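4.3 Setting Up the Simulated Washroom Cell

This section covers the set-up of the washroom counter cell in Stirkia before it is used for pick-and-place runs. It applies to the two-arm configuration only. For single-arm use, see section 4.5.

Complete section 4.2 (License and Graphics Check) first. The cell will load without it, but object textures may be missing.

4.3.1 Before You Start

You need:
- A Stirkia workstation with the Damum scene pack installed
- The arm definition file supplied with your cell
- Write access to the project folder

CAUTION: Do not connect Stirkia to a physical controller while following these steps. Joint limits are not enforced until step 9 is complete. Set the output selector to Local and leave it there.

4.3.2 Loading the Room and the Arms

1. Open the Cell Manager and select New from Scene Pack.

2. Choose Damum, then Washroom, then Counter. Select Load.

3. Wait for the status bar to read Ready. The first load compiles the collision meshes and can take some minutes. Later loads use the stored copy.

4. Select Arms, then Import, and open the arm definition file. Both arms appear at the default mount points.

5. Check the mount height. The default value of 100 mm above the reference plane is correct for the Counter scene. If you are moving a cell over from the Hafstein kitchen scene, the old value is carried across and must be reset by hand.

6. Select Home Both. The arms move to the stored home pose one after the other.

NOTE: If an arm stops partway and its outline turns red, the home pose passes through a scene object. Select Clear Counter, repeat step 6, then restore the objects.

4.3.3 Placing the Objects

7. Open the Objects panel and load the set named Counter Basic. The set contains the footed bowl, the toothpaste tube and the soap bar, along with the smaller items listed in Appendix B.

8. Set each object to Rest on Surface. Objects left on Free will drop from their spawn height when the run starts. The tube is the one most often affected: it is meant to stand on its cap and will fall over if it drops any distance.

9. Select Apply Limits. Jog each arm a short way over the counter and confirm that the wrist stays clear of the bowl rim and of the raised edge of the sink basin. Use the slow jog rate. When jogging is complete, the view should be similar to the one that follows. The glass-paned doors and the pedestal sink in the next room are part of the background.

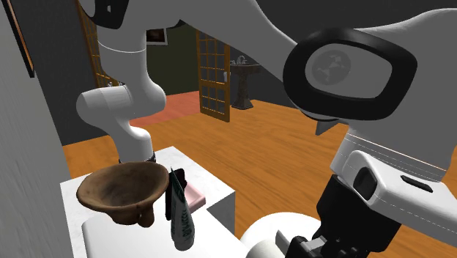 10. Select Save Cell. Enter a name with no spaces. Stirkia saves the arm poses and object positions in one file.

4.3.4 Checking Contact Settings

Contact settings are stored with the cell and not with the arm. Repeat this check for every new cell.

11. Open Physics, then Contact. Set solver passes to 2.

12. Set the gripper finger friction to High. The Medium setting is suitable for the soap bar but allows the tube to slide during a lift.

13. Select Test Grip and choose the tube as the target. The gripper closes on the tube, lifts it, holds, and sets it back down.

14. Read the result line at the bottom of the panel.

Pass: no action needed.
Slip: confirm step 12, then repeat the test.
Penetration: the finger mesh has entered the object mesh. Raise solver passes by one and repeat.
No contact: the target position is out of date. Reload the object set and return to step 8.

NOTE: The bowl has a flared rim and gives uneven results with a straight top grip. Use the rim grip preset for this object.

4.3.5 Routine Care of the Cell File

Rebuild the collision meshes after any update to the scene pack. To do this, open the Cell Manager, select the cell, and choose Rebuild. Old meshes do not produce an error message. The usual sign is an object that sits slightly above the counter or sinks into it.

Keep a copy of the cell file outside the project folder. Cells made with the Pritetthorpe release can be opened in the current version, but cannot be saved back to the older format.

If the view becomes slow with both arms loaded, turn off reflections under Display. Contact results are not affected by this setting.

For camera placement at the wrist, continue to section 4.4.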